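Windowsill talk – my notes, 22 min + questions
(Colette says the room has to be empty by half past, so DON'T start with the plant swap story)

Check before start: water jug, clicker, the handout, spare pens. Handouts on the chair by the door. Kianoush has the lights.

OPEN
Hi, thanks for coming out in November. Dark at five, heating on, every plant in the building sulking.
Ask: who has killed something on a windowsill? Hands up. Mine is up too.
Tonight = windowsills, watering, what to do from now to spring. Potting mixes are the next talk, Kianoush doing that one, go to it.
Say my name!! Forgot last time.

PART 1 – LIGHT
Winter light is weak even right at the glass. Move a pot back into the room and it drops off a lot faster than your eyes tell you. Eyes adjust. Plants don't.
So – get them close. Leaves not touching the glass though, cold nights.
Clean the window. Inside and out if you can reach. Everybody groans at this one, let them groan.
Wipe the leaves too, damp cloth, hand underneath for support. Dust.
Quarter turn when you water. Otherwise everything leans. Tell the Widmer Street office story (short version, the rubber plant that grew into the blinds).
Curtains: pot between curtain and glass overnight = cold pocket. Bring it in front or leave the curtain open.

PART 2 – WATER
Main point, slow down here. Winter kills by too much, hardly ever too little.
Less light, less growth, less drinking. Same can of water every weekend = soggy roots by New Year.
Finger test. Second knuckle. Dry down there, water. Damp, walk away.
Lift the pot as well. After a few weeks you know the weight without thinking about it.
No schedule. People will ask for a schedule. Give them "check weekly, water when it needs it" and move on.

Bottles. Keep a filled drinks bottle on the sill next to your plants. Screw cap on so it doesn't go everywhere when the cat comes thru. Room temperature water, no shock to the roots, and you can see how much you're giving. Big watering can at a sink and you just pour till it looks generous.
Any bottle will do, rinse it well first. Peel the label if you care, I never do.
Clear one is best – you see the level. Also you see when it goes green, then swap it.

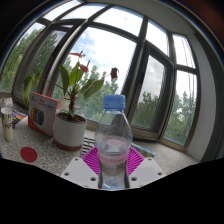
Pouring. Slow, round the edge of the soil, not straight on to the stem. Stop. Wait a minute. Bit more. Tip out whatever is in the saucer after half an hour.
If the water runs straight down the inside of the pot and out the bottom, the soil has shrunk away from the sides. Stand the whole pot in a bowl for 30 minutes, then drain.
Tap water question WILL come up. Fine for nearly everything. Brown tips on fussy ones, try rainwater. Don't get drawn in on filters, lost five minutes to that in the spring.

Cap trick if there's time: pin holes in a spare cap, squeeze bottle, gentle shower for seedlings. Demo over the bowl. Practice squeeze FIRST, not at the front row.

PART 3 – POTS
Outer pots without a hole: nice to look at, lift the inner pot out to water. Otherwise there's a pond in there and you find out from the smell.
Terracotta dries quicker, plastic and glazed hold on to it. Check them separately even on the same sill.
The Perska ones I passed round last year – people asked, they do have holes, you have to push the plug out. Hemetov saucers fit them, Tosex ones are a touch small.
Repotting now? No. Wait till you see growth in spring. Exception – rotten roots, then do it today.
Feed: stop. Start again when the days get longer.

PART 4 – TROUBLE
Yellow lower leaf, just one: normal, pull it off.
Lots of yellow, soil wet: stop watering, more light.
Crispy edges: radiator underneath. Move it or put a board over the sill edge to push the heat out in to the room.
Little flies: top layer staying wet. Let it dry, sticky cards. Will take a few weeks, tell them not to give up after one.
Long thin pale growth: not enough light. Cut it back in spring, don't cut now.
Bare stem with leaves only on top – leave it be, plenty of plants just look like that as they get older. Kianoush disagrees with me here and can say so in questions.

QUESTIONS
Repeat each question out loud, back row couldn't hear in the last one.
If nobody asks anything: start with "what about when I go away?" Answer = water well, drain, pull back from the window a little, two weeks is fine for most things in winter.
Cuttings table is at the back, 2 per person till everyone's had a turn. Bags under the table.
Colette has the sign-up sheet for the spring swap, point at her.
Take the bowl home this time.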